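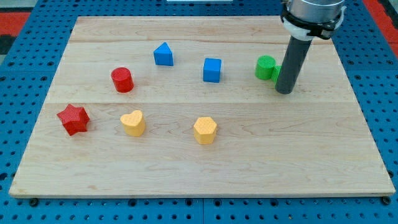

Shape Blocks on the Maple Board

300 shares
2 comments

I have wanted to give the shape blocks a page of their own for ages, and October seems like as good a time as any! These are the blocks from the low shelf at the Gurkia playroom, the ones that end up in everyone's hands sooner or later (grandparents included). Red, blue, green and yellow, with a little bit of texture to them, so even the plain cube is nice to hold. I love a toy that doesn't light up or sing. You can leave these out on a board for a whole morning and come back to find a bakery, a bus station or a very strict museum.

Below are my notes on the shapes and the games that have grown up around them. Borrow whatever you like.

The star
Red, six points, and the first thing most children reach for. It gets to be the sheriff, the cake, the sun and the boss of the other blocks. If you are playing "close your eyes and guess," save it for early in the game, when everybody needs an easy win. Those points give it away in a second.

The heart
Yellow! I know hearts are supposed to be red, and I have been told so by several four-year-olds, but I adore the yellow one. It's a wonderful block for talking about curves and corners, because it has a bit of each. Trace around it on thick paper and you have the start of a card.

The hexagonal prism
Also yellow, and my own favorite. Say "honeycomb" once and you'll be building beehives until lunch. Draw around it, slide it over so one side touches the last outline, draw around it again, and keep going until you run out of paper. Rachid Zerouali covered the whole back of a roll of wallpaper this way with his group and it hung in our hallway all winter.

Cylinders
The red and the green are both great for the big question: will it roll or will it stand? Both, of course, and watching a child work that out is a joy every single time. On their feet they make towers, chimneys, candles and tree trunks. On their sides they make trouble, so start on a rug.

The cube
Blue, squat, flat on top. It's the block that holds everything else up and never gets picked for the starring role. We use it as the home base in the copying game: the cube goes down first, then one person adds a shape behind it or beside it, and the other person tries to match the arrangement with paper cutouts. Words like "behind," "in front of" and "next to" get a real workout.

The triangular prism
Blue again. A roof, a slice of pie, a tent, a shark fin if you have been to the aquarium lately. Ask what you'd see if you looked straight at one end and then straight at one side. A triangle and a rectangle on the same block! That got a gasp from the back row the last time I tried it.

The board
I can't leave out the board. It's pale maple with seams running along it and the loveliest wavy grain, and the colors sing against it. Blocks on a patterned carpet disappear a little. Blocks on plain wood look like something worth sitting down for. Mrs. Leitão's rule, which we have all adopted, is that whatever is on the board stays as you left it, and whatever is off the board is fair game for tidying.

Three games to try

Who moved? Set out the shapes, give everyone a good look, then cover them with a dish towel and take one away. The grown-ups are much worse at this.

Jurnitness. One of the kids named it and we've never learned what the word means. You tell a story and must bring in a new shape every time you say "and then." Ours tend to run to 3 or 4 kings and a lost sandwich.

Heavy guess. Hold a different shape in each hand, say which feels heavier, then check on the old Salter kitchen scale. Arguing about it is half the fun, and the kids get to read the dial themselves.

A word on looking after them: we wipe ours down with a barely damp cloth and leave them spread out overnight before they go back on the shelf. Keep a spare tray nearby for shapes that are waiting their turn, especially with a bigger group.

If you have a block game that your own crew begs for, please put it in the comments. I'm collecting rainy-day ideas for the next page and would love a good one for the hexagon.

676 views
2 comments
Share this gallery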